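손목 카메라 단 그리퍼로 천 집기, 데이터 수집 순서 문의드립니다

Farkley
2020년 5월

학교 동아리에서 그리퍼로 얇은 천을 집어 옮기는 과제를 하고 있습니다. 3월부터 시작했고 팀원은 두 명입니다. 원격 조작으로 시연을 기록해서 모방학습으로 돌리는 방식이고, 지금까지 모은 에피소드는 53개입니다. 사진은 맨 아래에 붙였습니다.

문제는 두 가지입니다.
첫째, 천이 손목 카메라 시야를 크게 가리는 순간이 있고, 그 구간에서 학습된 정책이 멈칫거립니다. 카메라를 더 뒤로 빼야 할지, 외부 카메라를 한 대 추가해야 할지 모르겠습니다.
둘째, 작업대 위 물건을 다 치우고 찍어야 하는지 궁금합니다. 대회 당일 작업대 상태는 아직 공지가 없습니다.

프레임은 전부 합쳐 3109장 넘게 있습니다. 처음부터 다시 찍는 건 가능하면 피하고 싶습니다.

Jodesel

카메라 위치부터 바꾸지 마세요. 손목 카메라를 옮기면 기존 데이터와 시점이 달라져서 섞어 쓰기 어렵습니다. 외부 카메라를 고정으로 한 대 추가하는 쪽을 권합니다. 다만 기존 에피소드에는 외부 영상이 없으니, 두 카메라 입력으로 학습할 거면 새로 모아야 합니다. 기존 것은 손목 카메라만 쓰는 비교용 모델에 쓰면 됩니다.

멈칫거리는 건 시연 자체를 먼저 확인해 보세요. 저희 팀도 같은 증상이 있었는데, 조작하는 사람이 천에 가려서 안 보일 때마다 손을 멈췄고 그게 그대로 기록돼 있었습니다. 정지 구간을 잘라 내고 다시 학습하니 많이 줄었습니다. 자를 때 그리퍼를 닫는 구간은 남겨 두세요. 팔은 멈춰 있어도 필요한 동작입니다.

물건은 다 치우지 말고 절반 정도는 배치를 바꿔 가며 찍으세요. 전선만 작업 범위 밖으로 빼고요. 사진 오른쪽을 보면 검은 케이블이 크게 휘어 있는데, 로봇 쪽 케이블이면 팔을 끝까지 뻗어서 당기지 않는지 보고 고정하세요.

Queiroz

조명도 보세요. 오른쪽 회녹색 면에 팔 그림자가 크게 지네요. 저는 스탠드를 두 개 놓고 양쪽에서 비췄습니다.

Ernham

저는 그냥 다시 찍었습니다. 그 정도 개수면 주말에 끝납니다.

Farkley

답변 감사합니다. 기록을 열어 보니 정지 구간이 꽤 있습니다. 그것부터 자르고 다시 돌려 보겠습니다. 외부 카메라는 학교 장비를 빌릴 수 있는지 알아보는 중입니다.
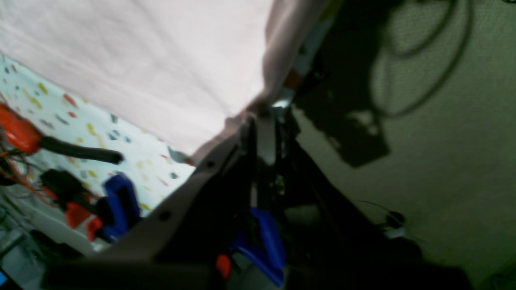 손목 카메라 화면. 왼쪽 위가 천, 가운데가 그리퍼.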